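Seit März bin ich donnerstags in der Robotik-AG und habe hier noch kaum etwas darüber geschrieben. Wir sind zu viert, zwei davon neu. Aileen Belmonte leitet die Gruppe, ich kümmere mich meistens um die Aufnahmen und die Ordner auf dem Rechner.

Unser Projekt heißt Trolby. Zwei Arme sollen zusammen aufräumen, also Gegenstände greifen, einander übergeben und ablegen. Bis zum Ende des Halbjahrs wollen wir 600 brauchbare Durchläufe haben. Im Moment sind es 192, und bei ein paar davon müssen wir noch klären, ob sie zählen. Ein Durchlauf, bei dem etwas wegrollt, wird trotzdem gespeichert, kommt aber in einen eigenen Ordner.

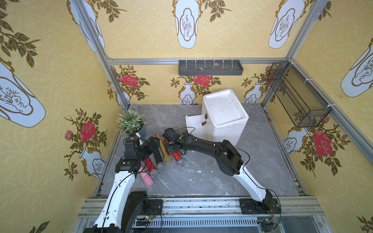 Mein Teil war diesmal die Auswahl der Gegenstände. Vorher hatten wir fast nur Würfel und Becher, und die sind für die Greifer zu einfach. Lilibeth Soriano wollte etwas Längliches, bei dem ein Ende anders geformt ist als das andere. Jetzt nehmen wir Mikrofone, zwei rot glitzernde, ein schwarzes mit weißen Punkten und ein goldenes, dazu die rosa Flasche. Die beiden roten sind für mich der interessante Fall, weil die Farbe allein nicht reicht, um sie auseinanderzuhalten. Da muss die Lage mit in die Beschreibung – sonst weiß hinterher keiner, welches gemeint war.

Die Beschriftung dauert länger als gedacht. Für 20 Durchläufe brauche ich einen Nachmittag, und am Ende werde ich schlampig. Lilibeth schreibt gerade ein kleines Skript, das wenigstens die Dateinamen prüft. Nächsten Donnerstag probieren wir es aus.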